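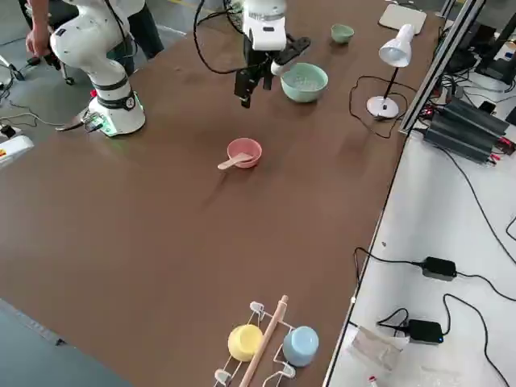
Notebook, January: finding the top of the heap by feel

Picking this up after lunch while it is fresh, and with apologies to Hryhorii, who has told me more than once that my entries take longer to read than the experiments take to run.

Where we were: the Nedard policy takes a target height for the fingertips and goes there. That is lovely when the bowl is filled the way it was filled in the training runs, and a good deal less lovely once a few grasps have come out of it and there is a dent where the middle used to be. We have been getting the height from depth, which does all right on the pale grains and badly on the clear cubes, where it mostly reports the inside of the bowl or something in between. I spent far too much of last month trying to talk the depth map into behaving. Kenneth Javier suggested over coffee that we drop the whole business and let the arm come down until it meets something, and I grumbled, and then I went and wrote it, so thank you, Kenneth.

The method as it stands in the Asetti branch. The arm descends from a fixed height above the bowl at a slow constant speed with the fingers open. We record the shoulder and elbow motor currents all the way down and subtract a baseline taken on a descent through free air at the same pose. When the residual stays over threshold for 130 ms we call it contact, stop, store the height, and hand that number to the policy in place of the depth estimate. There is no learning in the contact part at all, and after the autumn we had I find that very restful.

Baseline first. The residual is only as good as the free-air descent, and the free-air descent depends on the pose more than I had hoped. With the elbow nearly straight the current wanders on its own by as much as a soft contact would give us. I posed the arm by hand with the motors backed off, took the elbow to a more comfortable bend, and wrote down the joint values in the shared sheet under "Zakharchenko room, large bowl." Please use those and don't nudge them. If you do have to nudge them, take a new baseline, and let the arm sit powered for a while before you do, as the first two or three descents after power-up always read high.

The grains. Contact on grains is mushy. The fingertips go in a little before the residual says anything, so the stored height is always lower than the true surface. I was upset by this for most of an hour and then worked out that it hardly matters for the spoon task, as we want the spoon to go under the surface anyway. I left the offset alone for spooning and put a correction in for everything else. The spoon lives in the pink bowl between runs, and the reset script now says so on screen, so there should be no more hunting for it.

The cubes were the part I was looking forward to! They push back early and cleanly, and the residual has a proper corner in it that you could mark with a pencil. The trouble is sideways. A finger that lands on the slope of a cube slides off into the gap next to it, the residual climbs, drops, climbs again, and the old rule (a single sample over threshold) would fire on the first bump and stop too high. That is where the 130 ms hold came from. I tried shorter and got false stops, I tried longer and the fingers pressed harder than I liked, and I have settled where I settled.

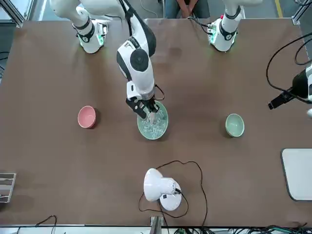 The other thing I changed for the cubes is what happens after contact. Before, we closed straight away at the stored height, and with a heap of hard pieces the fingers tended to close across the tops and come up with nothing. Now we open a touch wider, go down by a fixed extra depth, and close slowly while watching the finger current. If the fingers reach their closed position with no rise in current we count it as an empty grasp, lift, shift sideways, and try again. Two retries at most. I would like the shift to be smarter than a random direction, and Hryhorii has an idea about working inward from the rim that he should write up here himself, because I will only garble it.

Results so far, all materials together: 465 descents, 13 missed or false contacts. Of those, most were on the nearly empty bowl, where the fingers met ceramic and the threshold, set for something softer, was crossed late. I don't want to lean on the number too hard. The bowl was in the same place the whole time, only one arm was doing the descending, and I was the one deciding what counted as a miss, from the logs and in a good mood. Kenneth has offered to relabel them without seeing my labels, and I have said yes please.

The log for the full set comes to 2770 short files, which is silly, and comes from my opening a new one at every change of state. I will merge them before anybody has to copy them over a network.

Still to do:

Repeat with the bowl moved toward the rail side, with a new baseline.
Run the same descents on the other arm and see whether the threshold carries over (my guess is no).
A separate threshold for a nearly empty bowl, or else a floor on the height so that we never go looking for ceramic.
Ask Barkeck whether the current readings they give us are already filtered, and how. The manual is coy about it, and a filter would change what the hold time means.
Pour from one small bowl to the other using the stored height, once Hryhorii's wrist limits are merged.

Baseline files are in the Asetti folder under my initials. The threshold is a plain number at the top of the config, so if you change it for a run, please put it back when you finish.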